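Date: February 21, 2020
To: skurnatville-list
Subject: Re: Holiday lets and the water rates

On the Kistport side, someone wrote:

> Has anybody had the new rates notice yet? Ours has gone up and we only let the back cottage in June. Groleck told me on the phone it's now classed as short-stay, same as a motel.

Yes, ours came too. The short-stay class applies if you let for over 17 nights in a year, and it doesn't matter which month. You can object, but the form has to go to the Skurnatville office on paper – they won't take it by email. Attach your booking record and two years of meter readings.

Groleck reads the meters and nothing else, so there's no point arguing with them about the class.

The table, and the bedroom:
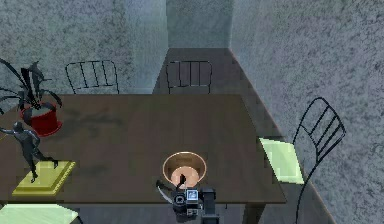
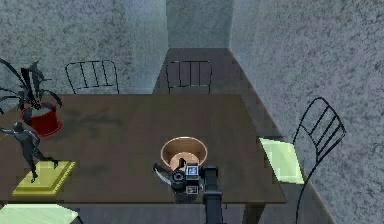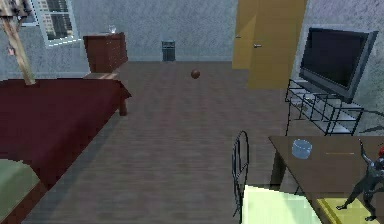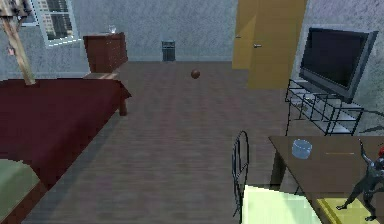
Diệp wrote back off-list that the office took five weeks to answer its objection, and that the old rate had to be paid in the meantime or interest was added. It got the class changed back in the end, but not the service charge.

So pay the old amount by the due date and keep the receipt. If your meter is shared between the house and the cottage, say so on page 4 of the form. I left that blank the first time and it was returned.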